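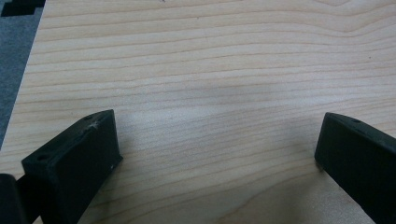 # Re: finish for the pale desk top

Gediminas Tamošiūnaitė wrote:

> I bought a pale board from Lukwood in February to use as a desk top. The invoice only says "light, select" and gives item number 1033. I'd like to keep the color as close to bare wood as I can. The last top I did was pine with an oil finish and it went yellow in under a year. Also, can I sand out a small ridge near one corner or is that asking for trouble?
>
> Gediminas

Gediminas,

Going by the grain, I'd say yours is flat-sawn veneer, maybe maple or birch. The lines are thin and close together and mostly run one way, but on one side they bend up into a wide, shallow arch. I wouldn't swear to the species. Lukwood should be able to look it up from the item number.

On the ridge: if it is veneer, go easy. I went through the face on a shelf once and there is no fixing that. Find out how thick the face is before you start. I would use 200 grit on a block by hand, with the grain, and stop as soon as you can't feel the ridge with your fingertips. Leave the power sander in the closet.

For the finish, skip the oil. Any oil will warm up wood that light. I used the Brallico water-based matte on a birch top for my sewing table, 2 thin coats with a light rub in between, and it is still close to the color it was when I brought it home. It has been on there over 19 months. The table is next to a window, too - not full sun, but bright most of the morning.

Try it on the underside first. The first coat will raise the grain a little and feel rough, so don't worry when that happens.

What are you doing about the edges? If they are bare I'd seal them at the same time. The Drivedcombe store used to carry iron-on edging in maple and birch, but I haven't been in there lately. Maybe someone else on the list knows.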